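Workshop tips: when a small arm starts missing its pickups

Last February the sorting arm on our bench at Tullimgate started putting blocks down beside the bin. It had run well for weeks. Then it began landing short, and one evening it came down hard enough on the rim to trip its own motor cutout. What follows is what we checked, in the order I would check it now.

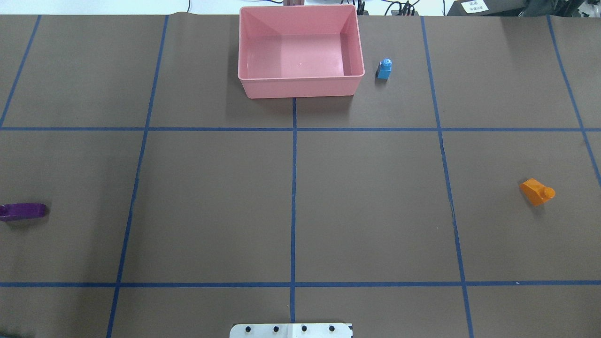
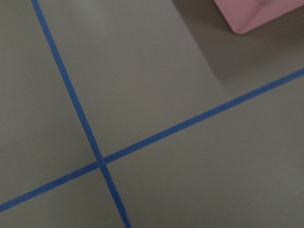
Start with power. Before you put a hand anywhere near the work surface, switch the arm off at the wall and pull the plug. The stop button on ours only pauses the program. Jinlong Xiao found that out when he reached in to straighten a block and the arm picked up where it had left off. He got a bruised knuckle. We now keep the plug on a short extension at the front of the bench.

Check the base bolts. Ours had worked loose, two of them by almost a full turn. A tiny amount of play at the base is a lot of play at the far end of the arm. Snug them up a little at a time, going corner to corner, and don't lean on the wrench. A dab of medium threadlocker helps. Put a pencil mark across each bolt head and the plate so you can see at a glance if one has moved.

Check the tape. Painter's tape creeps when it gets warm or when sleeves drag over it, and a line that has moved a quarter inch will throw off anyone who sets up by eye. Press it down with an old gift card. If an edge won't stay down, peel the whole strip and lay a new one. Patching over the top makes a ridge that small parts catch on. Pull old tape back slowly and low to the surface, especially on paper, or it will bring the top layer with it.

Check whether the bin slides. Push it with one finger. If it moves easily, the arm can move it too. A pea of mounting putty under each corner holds well enough and comes off clean. Double-sided tape holds better but is a pain to get off.

Follow the cables with the arm unplugged, moving each joint through its range by hand. On ours, one cable pulled tight at full reach. Leave a loose loop at every joint and use hook-and-loop ties. Zip ties cinch down too hard, and the cut ends scratch.

Then run the homing routine again. Do this last, after the bolts and cables. We did it first and had to do it over.

Our log showed 3,231 pickups before the first miss, so the bolts now get checked every 793, a number Hanyu Yu picked and wrote on the wall. Run 21 slow cycles after any change and stay by the plug while it does them. If it misses even once, go back to the bolts.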